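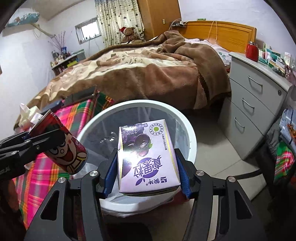 About Hellon Parcels

Hi, and thanks for clicking through to this page! I'm the person behind Hellon Parcels, and if you've ever opened one of our boxes and found a grape milk drink tucked in beside a can with a grinning cartoon kid on it, that was packed in my spare bedroom, at the side of the bed, on a plaid cloth that's louder than anything else I own.

We send out pantry and snack parcels. Some of it is the stuff you grew up with if you had a Chinese grocer at the end of your street, some of it is plain old tins of tomato for a proper dinner, and the fun for me is in mixing the two. A student in her first share house needs something for pasta. She also needs something sweet that tastes like being nine years old. I don't see why she should have to place two orders to get both.

How it started

My niece moved away for uni and rang to say the nearest shop with anything she liked was two buses off. So I filled a shoebox and posted it. Then her flatmate wanted one. Then the flatmate's cousin, who offered to pay me, and I thought, well, hang on.

The first proper batch was 40 parcels, and I had no idea what I was doing. I packed the heavy things on top. I used so much sticky tape that one customer wrote to say she'd had to borrow a bread knife. I've still got her email and I still feel bad about it (she's ordered every July since, so we're square). The name came from the street I was living on then, Hellon Place, and by the time I moved it was already on the labels.

We've now sent 2404 parcels. There are two of us most weeks, me on choosing and checking, and my sister on labels and anything involving a spreadsheet.

What goes in

The list changes with what I can get, but you'll generally find a mix of these:

Drinks. Fruit and milk drinks in little cartons, grape being the one people write to me about. The 真果粒 with the purple grapes on the front is usually the first thing gone off the shelf.

Cans. Sweet ones, for drinking cold out of the fridge door. I'm a sucker for a red can with a happy face on it and I won't be talked out of it.

Tomatoes, in one form or another. Tins, small boxes, whatever's good. You can get dinner out of tomatoes when there's nothing else in the cupboard – ask anyone who's rented.

A treat from me. I don't list this one. If you've got allergies, please tell us in the order notes and I'll pick accordingly.

We do three sizes. The smallest is the Culham, named after the town where my niece's share house was, and it suits one person for a week of snacking. The middle one is the Grotine, which has more dinner in it. The big one is the Pîrvu, named after our very first neighbours, who took in our deliveries for years and never once complained about the boxes in their hallway. If you can't decide, get the Grotine and add a couple of drinks.

Where we pack

I get asked about our "warehouse" a fair bit, which makes me laugh. It's a bedroom. It's got a wooden bed with a big fleecy brown and cream blanket, a wardrobe, and a table I've covered in that striped cloth, all hot pink and green and orange and yellow. I love that cloth. You can't lose a packing slip on it... well, you can, I have, but it takes some doing.

There's a teddy in a Santa hat up at the pillow end of the bed. He isn't for sale, sorry to the kind person who asked.

The table has to earn its keep, so only a few things get to live on it. Tissues, always, for wiping down dusty tins and for my hay fever. A blade for opening cartons from the wholesaler. Foam net sleeves, the stretchy mesh sort you see on pears at the fruit shop, which I buy by the bundle and go through at a shocking rate. They're brilliant on anything round or anything that clinks. Pop one on, give it a bit of a tug, and it sits snug in the corner of a box without needing half a newspaper around it.

People send them back to us, too! We had a lady return 427 of them in one enormous bag, saved up by her whole apartment block. We used every one.
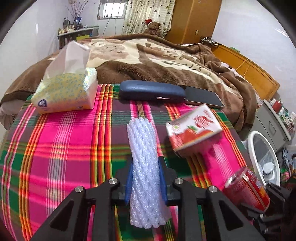

How we pack a parcel

Tins go in first, flat on the bottom, labels facing up so you get the picture when you open the lid. Small boxes stand around the sides. Cartons of drink go in the middle, upright, sleeved if there's any wiggle room at all. Then the lid gets one strip of tape (one!) and the label goes on straight, or my sister makes me do it over.

I check the dates on everything before it goes in. If something's on the short side I'll email you first and you can say yes or no.

Dents do happen. The post is the post. If a tin turns up with more than a little ding in it, send us a photo and we'll replace it, no need to return the old one.

Things we don't do

We don't send chilled or frozen food. We don't send glass jars either, after an incident with chilli oil that my carpet remembers very well. And we don't do subscriptions at the moment. I've been asked and I'm thinking about it, but I like that people order when they fancy it.

We can do gift notes, and I'll write them out myself in my best handwriting. Chinese or English, whichever you'd like. Please check your spelling before you hit send, I copy exactly what you give me and I've written out some corkers.

Holiday orders

Last day to order for the end of the year is Monday, December 18, 2023. After that we're having a break and the bed goes back to being a bed, as my niece is coming to stay. Orders placed while we're away will be packed in the order they came in once she's gone home.

Getting in touch

Use the contact form, it comes straight to my phone. I answer most evenings after tea. If there's a drink or a biscuit you remember from when you were little and can't find anywhere, tell me what colour the packet was and I'll have a look next time I'm at the wholesaler.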